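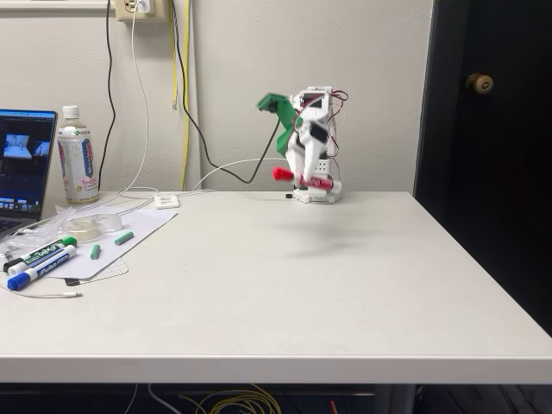

Dima Hamdan wanted to know whether a robot that small could ever do anything useful, and she asked it before most of us had our coats off. Fair question! Huiling Jiang, who was running the demonstration at the Sfeir open house on 11/16/25, laughed and told her to stick around for the second half.

I stuck around too, and I'm glad I did. I went in expecting something the size of a refrigerator. What you get is a little white robot that stands on a tabletop, with a green gripper on one arm and its wires out in the open where you can see them. I liked that – it feels like looking under the hood of a car. The table had a laptop at one end and a few dry-erase markers lying around, so it was a lot like somebody's desk on a busy afternoon.

Huiling talked us through how the team plans a move, tries it slowly and then goes back to fix whatever looked wrong. Picking up one object and turning it took 347 tries before she was happy with it, she said, and she still isn't crazy about the left arm. The group has been at this since June, and they want two of these robots working side by side by next summer.

There were 30 of us squeezed into the room, which got pretty warm. Kids up front, naturally. One boy asked if it gets bored. (Huiling said she does, sometimes.) Dima got her answer in the second half, when the talk turned to sorting small parts and helping people who have trouble with their grip. She told me on the way out that she was half convinced, and from Dima that's a lot.

If you missed it, Rima Bitar is putting together another visit and is keeping the sign-up sheet at the front desk of the Berunmont library. It's free, but the room hasn't gotten any bigger, so put your name down early. Parking is on the street – I found a spot by the bakery and came home with a loaf of rye.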